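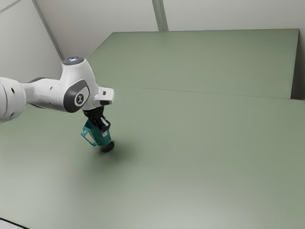
What color is sage green?

Sage green is a soft, grayish green named after the leaves of the common sage plant.

Sage green, often just called sage, belongs to the large and lovely family of muted greens. It sits between gray and green, usually with a little yellow in it, though cooler versions lean toward blue. Few colors change so much over a day: the same wall can look almost silver in the morning and surprisingly warm by lamplight.

Name

The name comes from the kitchen herb, whose leaves are covered in fine, pale hairs. The hairs scatter light and soften the green underneath. Rub a leaf between your fingers and it darkens at once, a small pleasure for anyone who grows the plant. Other muted greens named after plants include olive, moss and eucalyptus. Olive is browner, moss is deeper and eucalyptus is usually bluer, but the borders are loose and one maker's sage may be another's eucalyptus.

Mixing

Painters have several ways to reach the color. The simplest is to add white and a touch of red to a mid green. Red sits opposite green on the traditional color wheel, so even a tiny amount dulls the mix. Black and yellow make a wonderful alternative: many black paints lean blue, and with yellow they give a deep olive that turns to sage when white goes in. Green earth, a natural pigment known since ancient times, comes close to sage straight from the tube and is beautifully transparent in thin layers.

Dyers work differently. Wool dyed a weak yellow with weld and dipped briefly in indigo gives a clear green, and a final bath with iron grays it down. The Finnish dyer Raili Vuorinen kept a sample book of 9 such recipes, all on the same gray fleece. Her student Siiri Keskinen later repeated them on linen, which took the color more faintly.

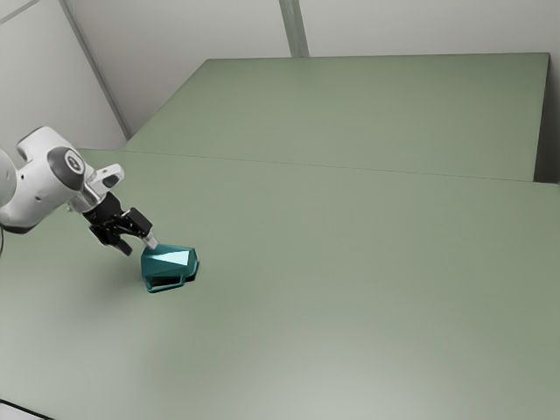 A sage-green table surface, with a white robotic arm above it. Computer rendering.

In the home

Sage has come in and out of fashion many times. It suits old woodwork especially well, and it is a generous partner to cream, terracotta, dusty pink and unpainted oak. The Markthorpe color card listed it as number 2522, between "Lichen" and "Wet Slate", and sold it in 3 strengths. The palest was meant for ceilings and is still a delight in north-facing rooms. By the year 2000 the card had been dropped, but painters in Badport went on asking for the shade by its number.

Kerttu Nieminen's essay "The Quiet Greens" gives the color a whole chapter and is great fun to read. She argues that sage should be judged only on a large sample, at least the size of a door, and viewed after dark as well as by day.

See also

Celadon
Green earth
Olive (color)
Reseda green
Shades of green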